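# Do Blackout Curtains Help Students Sleep? A Small Test in Cetstead Hall

Course project, Kwesi Mahama and Marjan Heydari

We picked this topic after reading one too many bedding websites. They all say the same thing: hang a heavy curtain and you will fall asleep faster, sleep longer and wake up in a better mood. Very few say how they know. When a source is given, it tends to lead to another website, and that one leads to a store.

Our question was smaller. If students who already sleep badly in a lit room get a thick curtain, do they report better sleep? We wanted a yes or a no. We got something in between, and we think the in-between is worth writing up.

## What we did

We asked residents of Cetstead Hall to keep a sleep diary through November. Each morning they wrote down when they went to bed, when they thought they fell asleep, when they woke up, and a score for how rested they felt. Half used the thin blinds that come with the room. The other half got a lined curtain. Partway through, the groups switched.

By the end we had 559 usable diary entries. We threw out entries with no bedtime, and also the ones from a resident who filled in his whole diary on a Thursday afternoon in the same pen.

Kamran Mirzaei helped us set up the spreadsheet. Demyd Bilyk read our first draft and told us our hypothesis was written so that any result would count as a win. He was right, so we rewrote it before looking at the numbers.

## What we found

People with the curtain said they felt more rested. The gap was small, but it showed up in both halves of the test. That sounds like good news for curtains until you look at the times. Hours slept barely moved. Bedtimes didn't move at all. So people slept the same amount and said it was better.

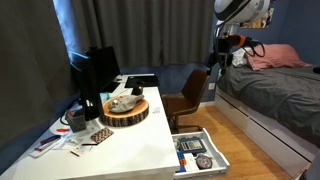

There are a few ways to read this. Maybe darker rooms give deeper sleep and our diaries can't pick that up. Maybe people who have been handed a free curtain feel they ought to say something nice about it. We had no way to hide which group anyone was in – a curtain is hard to disguise – so we can't rule out the second reading, and to be frank we lean toward it.

Street light also varied more than we planned for. Rooms on the parking lot side are bright all night. Rooms facing the courtyard are fairly dark already, and a curtain there may be solving a problem that doesn't exist. We should have split the groups by side of the building. We thought of this in week 3, when it was too late.

Noise was the complaint that came up most in the comments box. Hallway doors, showers, the vending machine by the stairs. One person wrote "the curtain is great, please now do something about my neighbor." We didn't measure noise, and we suspect it matters more than light in this building.

## Checking the claims

Our instructor, Kamran Hassanpour, asked us to take 2 claims from product pages and compare them with what we saw.

1. **"Fall asleep faster."** We found no support. Self-reported time to fall asleep was all over the place, and most people admitted they were guessing.
2. **"Wake up refreshed."** Weak support, with the free curtain problem described earlier.

## Would we buy one?

Marjan would, for a room on the parking lot side. Kwesi would try a sleep mask first and keep the money. If someone repeats this, they should record noise, use a light meter in every room, and get sleep times from something other than memory.

The diary form and the cleaned spreadsheet are in the course folder.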